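Notebook, 2025-09-25
Table cleanup kit – brush, pan, basket

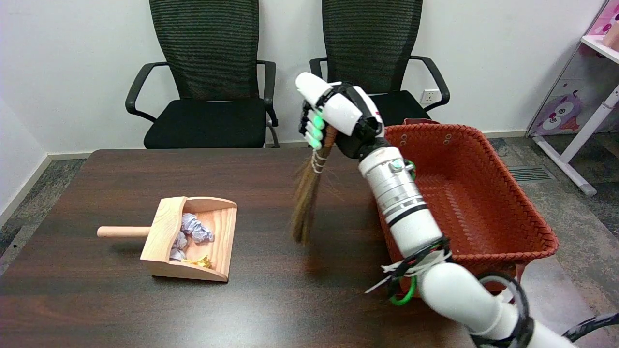 Continuing from the July notes. Stela wants one tabletop kit settled before we order for the other rooms, so today was brushes and pans on the dark table. Surachet in for the first half, me alone after that.

Brush first. The little straw one, string bound, no separate handle, you hold it by the bound top. Like it more than I did in July. Stiff enough to shift crumpled paper, doesn't flick it across the table the way the nylon one does. Held upright and only the ends touching = good control. Lean on it and the bristles splay and small stuff goes straight through underneath. Short strokes. Surachet does long ones and leaves a line of crumbs every time, told him, he disagrees.

Sheds a bit. Picked bits of bristle off the table after every run in the morning, fewer by the afternoon. Maybe it just needs wearing in. Petrică says soak the bristles and hang to dry, his mother did it with the big ones. Try on the spare, NOT this one.

String binding: fine so far. Check again next week where it crosses over near the top. The Hillby brush came undone at exactly that spot and we had straw everywhere.

Pan. Light wood, round handle, raised sides and a back. Looks nice, Stela's choice. Paper stays in well, sweep toward the back wall and it piles up there and doesn't roll out again. Trouble is the front edge. Thicker than the old metal pan so flat scraps stop against it and need a second push. Foil is the worst, it either sits right at the lip or hops over and lands halfway down. Crumple it tighter and it behaves.

Would sanding the edge to more of a taper help? Severin has a block plane and says ten minutes. Asked him to leave it til we've finished the comparison, otherwise we are comparing two different pans. After that he can have it.

Don't wash the pan. Wipe only. Somebody rinsed the first one and left it in the sink over a weekend and the back wall lifted.

Scrap used today: lavender-blue paper and the yellow-gold foil. Keep to those two. The white printer paper we had before was no good for judging, could not see the small torn bits against the pan. These show up fine on the table too. Alina has more of the lavender in the drawer under the scale, take from there and write it down when it's getting low.

Basket. Orange-red woven one, in place of the gray bin. Big open top, easy to tip a pan into without aiming. Round holes for handles, OK when it's empty, haven't tried it full. Two gripes:
– takes up a lot of table. Sticking out past the right side again. Pushed it back in after lunch.
– weave. Straw bits and crumbs get down in it and don't come out when you turn it over. Bang it upside down on the step outside, gets most of them. Liner? A paper one would do, cloth just collects it.

Floor beside the table might be the better place for it but then you're carrying a loaded pan out over the edge and down. Tried it with foil in the front and lost the foil. Staying on the table for now.

Weights, pan with a full load of scrap, our kitchen scale:
pan alone 292 g
pan plus paper and brush laid on top 472 g
So it's nothing to carry. Stesska pan from July was heavier empty, can't find the number, Alina might have it in her book.

Passes to clear the table, straw brush + wood pan: 4 on a normal mess. Foil on its own took longer, did not write down how long, sorry. Nearly 80 sweeps on this brush now going by the tally on the card, and apart from the shedding it has kept its shape.

Plolov sent the price list, I printed it and it's in the folder. Haven't read past the first page. Rao one still not come. If it isn't here by the time Stela does the order we go without it.

To do
– soak test on spare brush (Petrică)
– taper the pan edge, after comparison only (Severin)
– paper liner for basket, measure the inside first, I forgot
– rerun foil, loose vs. tight, and time it this time
– hook or nail for the brush so it hangs. Left lying flat overnight the ends take a bend to one side and dont come back until you've used it a while
– ask Alina re Stesska weight

Table wiped down, scrap back in the drawer. Brush is on the shelf standing on its bound end, please leave it that way up until there's a hook.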